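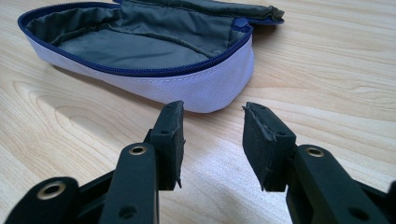 Notes on small-batch sewing, part four: moving the line

I have put off writing up the move because the numbers weren't settled until July. They are now, so the rest of this post is mostly about output per shift and where the time goes.

Background for anyone who hasn't read the earlier parts. Kombridge makes bags and cases under contract. Until last winter the cutting was done on one site and the sewing on another, with a van between them twice a day. The owners decided to bring both into the Carnum building, which had been used for storage. I was taken on to plan the layout and stayed to run the first months.

The old sewing floor made 600 finished pieces a day when nothing went wrong. The new one was meant to match that from the second week. It didn't. We were 200 short on most days and the cause took a while to find.

The machines were fine. They had been serviced before the move and the stitch counts were the same as before. The trouble was bundle size. Cut panels used to arrive by van in bundles of 50, and the whole sewing line had grown up around that figure: shelf widths, the tickets, the point at which a machinist stood up to fetch more. With the cutting table next door, the cutters began passing work over as soon as it came off the knife, in whatever quantity they had. It looked quicker. In practice the machinists were changing thread and resetting guides far more often than before, and each change costs 7 minutes if you include the test seam.
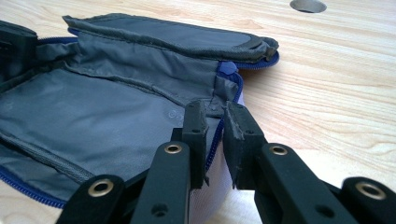 Valdir Marinho, who had run the old sewing floor, had said as much in the first week. I had him down as someone who didn't like the new building. I should have timed the changes then instead of a month later.

We went back to fixed bundles and put a rack between the two departments, four shelves high, one colour of ticket per order. Nothing leaves the rack until the bundle is complete. Output came back to the old level within a fortnight and has stayed there, apart from two days lost to a compressor fault.

Two points remain open. The first is stock control. We use Zoltelura for orders and it still treats cutting and sewing as separate sites, so every bundle is booked out and booked in again a few metres away. The supplier can merge them, but only at year end - until then we do the double entry.

The second is the Falcão order, which has a bound edge and needs a slower machine at the end of the line. At present it holds up everything behind it. I want to try running it on the early shift only, starting at 6 am, and will post the timings when I have a full month of them.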